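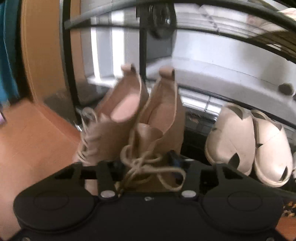 Reply from the Fernden bench, copied in from the shared page: laces ought to be left tied when a pair goes onto the shelf, as an open lace is stepped on, trodden flat at the tip and then useless for the second round of wear. The point is accepted in part. The entry below records what the workshop has decided for August and which questions remain open.

Notebook, footwear bench, August. Opened 9:40 a.m.

Subject: care and storage of lace-up shoes between wear periods.

Stock at opening was 368 pairs, taken from the shelf register. The register does not distinguish pairs stored tied from pairs stored loose. A column for this has been added in pencil and will be carried into the printed sheet when the present pad is finished.

The taupe pair with the cream and tan laces and the heel tabs was used to settle the wording of the handling note. The bow was loose and one loop was long. Under the old note this would have been entered as "tied," with no further remark. It is now proposed that "tied" be reserved for a bow that stays closed when the shoe is lifted by the heel tab, and that anything less be entered as "loose bow." Colleagues who prefer a different term are asked to write it in the margin before the sheet is printed.

Lifting. Shoes are to be lifted by the heel tab only where the tab is a stitched loop of full width. Narrow tabs have pulled out at the lower seam on earlier stock, chiefly the Skudow pairs, and the repair takes longer than the cleaning. Where there is doubt, the hand goes under the arch.

Collar and lining. Wipe the lining with a damp cloth, front to back, and leave the tongue pulled forward until dry. The Gonwood cleaner may be used on pale insoles at one part to 40 of water. It left a faint ring at the stronger mixture and should not be used at that strength again. Insoles that are glued down are cleaned in place. Do not lift a corner to check.

Laces. Flat and round laces are to be washed separately in the net bags. The Bouzid laces came out of the wash shorter than they went in, by enough to lose the last pair of eyelets on a high shoe. The remaining packets have been moved to the low-shoe drawer. Some 200 laces are still unsorted in the tray under the window, and the tray should be emptied before any more are ordered.

Wear test. The flex count stays at 2000 per shoe, left and right run separately. It was suggested that the pair be run together to save time. This was not adopted, as the left and right results could no longer be told apart on the chart — the same difficulty as in the spring.

Placement. Pairs stand side by side, left shoe on the left, toes toward the person at the bench. Fernden stores them heel to toe and gains a little shelf width. The two benches need not agree, but a pair sent from one to the other should be turned on arrival so that the labels read correctly.

Open items:
Wording of "loose bow," margin comments awaited.
Second net bag for round laces, not yet received.
Skudow tabs, one seam to be opened and drawn.
Tag string is running low. Use the brown first.

Closed 4:15 p.m. Shelf register returned to the hook.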